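### 3.2 Work surface and block set

The sorting task used the same work surface in all sessions. A large rectangular wooden board in a butcher-block style was laid on a blue perforated table, and the blocks were placed directly on the wood. The strips of the board alternate between a paler and a slightly darker tan. We kept this surface after the June pilot at the Zamudio site, where a plain white sheet had been used and the paler blocks were hard to pick out under the ceiling lights.

The blocks are colored plastic prisms from the Fletimum set. Each has a simple outline on its top face and straight sides, so that it stands flat without support. Color and shape vary separately in the set. Two blocks may share a color and differ in outline, and a rule such as "put the blue ones together" gives a different grouping from a rule based on shape. Figure 2 gives one layout, in which a blue cube and a blue triangular prism lie on the same half of the board and a green star stands near the center.

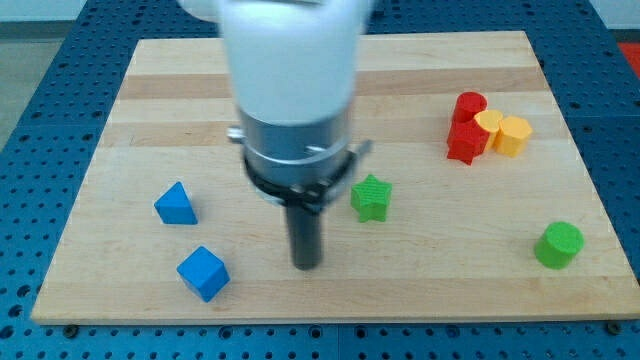
**Figure 2.** Plastic shape blocks on the wooden board during a layout trial, with a green star near the center and a blue cube and a blue triangular prism to the left.

Layouts were drawn at random from a list of 100 prepared arrangements. The list fixed the position of each block on the board but not its rotation, and the blocks were set down at whatever angle came naturally. We did not try to line them up with the strips of wood. In the pilot, layouts that followed the grain were sorted faster than the others, and we took this to be an effect of the board – the strips work as a ruler, whether or not one is intended.

Spacing was the other point that needed a rule. Blocks that touched at the start were often treated as a pair and moved together, even when they belonged to different groups. The arrangements on the final list therefore leave a clear gap between neighbors. Of the 100 arrangements, 86 were used at least once. The remainder were never drawn and are left out of the analysis in Section 4.

Between trials all blocks were returned to the tray and the board was wiped with a dry cloth. The board was not oiled or sanded during the study. Small scratches were left as they were, but a board with a raised edge between strips was replaced, as blocks with a narrow base tended to lean there. Replacement boards came from the same supplier, Festis, and were kept in the Zumside store room for up to 2 weeks before use.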